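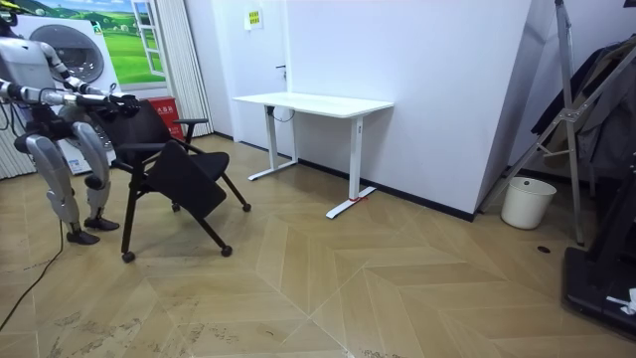 Page last changed in May

Office chair slowly sinks while I'm sitting in it – worth fixing?

Fernanda Antunes
Hello all. I've had my desk chair for four years and up until this autumn it was a lovely thing to sit in. Now I set it to the right height after breakfast, and within 30 minutes my chin is nearly level with the keyboard! I've tried jiggling the lever and wiping the dust off the column, no luck. I paid good money for it at the Rokik shop in Plestside and I'd hate to put it out for the hard rubbish. Can it be repaired at home by someone with a rubber mallet and not much else?

Bernardo Henriques
Hi Fernanda, I feel for you, mine did the same. It's nearly always the gas cylinder, and you can swap it yourself. Measure the old one before you order, as they come in different lengths and the colour tells you nothing. Turn the chair over on an old towel, tap the base off with your mallet, then work the cylinder out of the seat plate with a pipe wrench. Mine was stubborn, so I gave it a spray and went off to make a pot of tea – it came loose on the second go. Please don't try to open or drill the cylinder, it's under pressure. The new one just pushes in, and your own weight seats it.

Punov
jubilee clip round the column under the plastic cover. cost me nothing, had one in the shed. you can't change the height after but it stays put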